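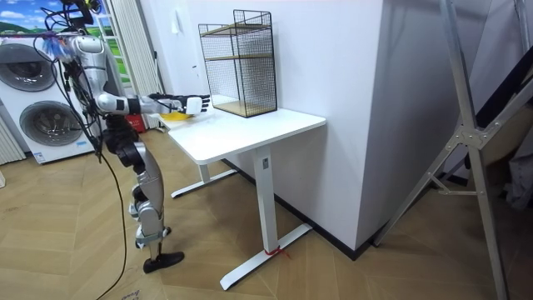 Posted by Ruxandra Pîrvu in Workplace and Staffing
September 1, 2024 - 3 replies

Changing job descriptions when a humanoid robot takes over putting items away

Our organization operates a residential services site with a staff of ten. Since April, a humanoid robot supplied through Trestell has been assigned to tidying work, chiefly picking up small dishes and similar items and placing them on shelves. Two employees formerly spent most of each morning on these duties. Management has stated that no positions will be removed, but the written job descriptions have not been revised, and both employees now spend much of their time standing near the machine in case it stops.

I would be grateful for guidance on two points. Should attending the robot be recorded as a separate duty, with its own training? And is it reasonable to ask the same employees to meet their earlier targets for other work during those hours?

Bogdan Chiriac

Attending the machine should be recorded as a duty. At Sonstead we revised the descriptions of six employees before the equipment entered regular use, and the revision stated who may start it, who may stop it and who is to be called when it fails to pick up an item. Employees had previously been stopping it at their own discretion and were then asked to account for the lost time.

With regard to targets, we kept a log for one month. It recorded 167 interruptions, most of them brief - a dish turned over, a cable to be moved away from a walkway. An employee who may be called upon at any moment cannot be expected to complete other work at the former pace. Our targets for those hours were lowered and the change was confirmed in writing.

I would also recommend that the employees concerned be consulted on where items are set down. Ours asked for the dishes to be placed nearer the front of the desk, and this was adopted.

Yufang Tian

We have the Destik system and it has caused no difficulty. Staff become accustomed to it. Please check with your supplier.

Hsiu-ying Lu

I agree with Mr. Chiriac on the written description, with one reservation. If the duty is named too narrowly, it may be treated as a lower grade at the next pay review. This occurred in our department, and correcting it took around 300 days. We now use the wording "operation and supervision of automated equipment" and list the former household duties beside it, as the employees continue to perform them whenever the machine is out of service.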